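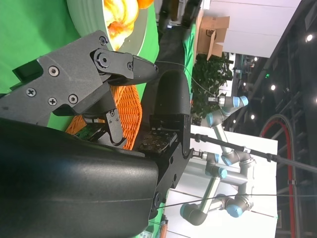 Povivska e. V. | Gruppe Tisch & Küche

Sommertisch mit grünem Tuch: so decke ich ihn

14 Jul 2022, von Qistina Sembiring

Nach unserem letzten Gruppenabend haben mich gleich mehrere gefragt, wie ich das mit dem grünen Tisch eigentlich mache. Na gut, dann schreibe ich es eben auf! Gelernt habe ich das meiste von Pui-shan Lo, die jahrelang unsere Buffets gerichtet hat und bei der ich anfangs nur Teller tragen durfte. Besonders teuer ist nichts davon, ihr braucht ein großes einfarbiges Tuch, helles Geschirr, einen Korb mit etwas Farbe und ein paar Sachen zum Essen, die auch herumliegend gut aussehen.

Schritt 1: Das Tuch

Ich nehme ein kräftiges Grün und lasse es über die ganze Tischplatte gehen. Wer noch ein Stück Platte hervorblitzen lässt, hat sofort zwei Farben mehr im Spiel, und das macht mich unruhig. Bügeln muss sein, leider. Ich bügle von der Mitte nach außen, lege das Tuch noch warm auf und streiche mit der flachen Hand nach. Unser Tuch heißt intern nur »Urnport«, nach dem Laden, aus dem es kommt, und es hat schon so manchen Saftfleck überlebt (Gallseife, über Nacht, fertig).

Schritt 2: Erst der Korb, dann das Weiße

Der Korb kommt bei mir immer zuerst hin. Er ist orange und geflochten, und er zieht den Blick so stark an, dass sich alles andere nach ihm richten muss. Stellt ihn deshalb nicht genau in die Mitte, sonst sieht der Tisch nach Hotelempfang aus! Lieber ein Stück daneben, und dann rückt ihr das weiße Geschirr dicht an ihn heran. Orange neben Weiß auf Grün, das mag ich einfach sehr.

Bei der Schüssel achte ich auf die Oberfläche. Ganz glatt geht natürlich auch, aber Rillen fangen das Licht schöner ein, und zum Geflecht vom Korb passt das wunderbar. Hinein kommt etwas Gelb-Oranges. Mangos oder Pfirsiche sind im Juli meine erste Wahl, und wenn die Schale rötliche Flecken hat, umso besser. Nehmt wenig! Eine volle Obstschüssel sieht nach Vorrat aus, eine fast leere nach Absicht.

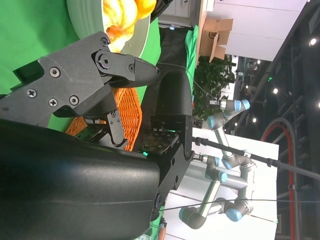

Schritt 3: Das Brot bekommt den Platz

Mein Liebling auf dem Tisch ist der Hefezopf. Er liegt bei mir nicht auf einem Brett, sondern in einer weiten, flachen Schüssel in einem blassen Graugrün. Im Brotkorb krümelt es durch, auf dem Brett rollt er gern mal weg, in der Schüssel liegt er brav und man kann sie herumreichen. Die Farbe nimmt außerdem das Grün vom Tuch auf, nur viel leiser.

Wer selbst backt: Ich rechne mit 300 Gramm Mehl für einen kleinen Zopf, für die große Runde wird es eher einer von fast 800 Gramm Gesamtgewicht. Nach dem Flechten gönne ich ihm 20 Minuten unter dem Küchentuch. Dann mit Eigelb und einem Schluck Milch bepinseln, auch in die Fugen hinein, und zwar dünn. Der Glanz macht unglaublich viel aus. Wenn die Stränge beim Backen etwas auseinandergehen und das Helle herauskommt — lasst es so, das gehört zum Zopf.

Ein gekaufter tut es übrigens genauso. Vom Bäcker Paltis bei uns um die Ecke habe ich schon öfter einen hingelegt und kein Wort gesagt.
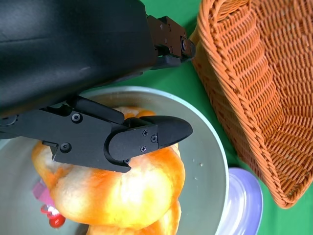

Schritt 4: Umräumen, bis es stimmt

Jetzt kommt der Teil, den die meisten auslassen. Ich gehe zur Tür, drehe mich um und schaue. Fast immer steht etwas zu weit hinten oder zwei gleich hohe Sachen stehen nebeneinander wie an der Bushaltestelle. Dann wird geschoben und getauscht. Große Schüsseln hebe ich dafür immer ganz vom Tuch ab. Wer schiebt, schiebt Falten mit, und dann könnt ihr beim Bügeln von vorn anfangen.

Und natürlich erst umsetzen, dann füllen! Solange noch nichts drin ist, darf man eine Schüssel auch mal am Rand packen und schräg halten. Bei der Gelegenheit schaue ich auf den Fußring, da sammelt sich beim Spülen gern Wasser, und auf Grün gibt das dunkle Kreise. 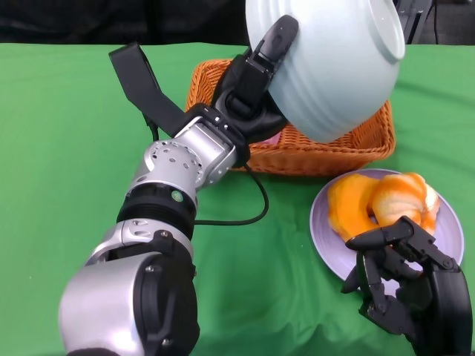

Lesezeit: 4 Minuten

Schritt 5: Warmes zum Schluss

Warme Sachen kommen auf einen weißen Teller mit hohem Rand. Ich bleibe auch da gern bei Orange und Gelb, etwa Paprika aus der Pfanne oder geschmorte Aprikosen mit etwas Butter. Häuft es ruhig ein bisschen auf und streicht es nicht glatt. Ein sauberer Rand reicht vollkommen, den wische ich mit einem feuchten Tuch nach.

Blumen stelle ich keine dazu. Eine Grünpflanze irgendwo im Raum genügt mir, auf dem Tisch wäre sie nur im Weg, wenn alle gleichzeitig zum Brot greifen.

Falls ihr unser Tuch ausleihen wollt: Es liegt im Schrank bei den Servietten. Bitte gewaschen zurück, bügeln übernehme ich.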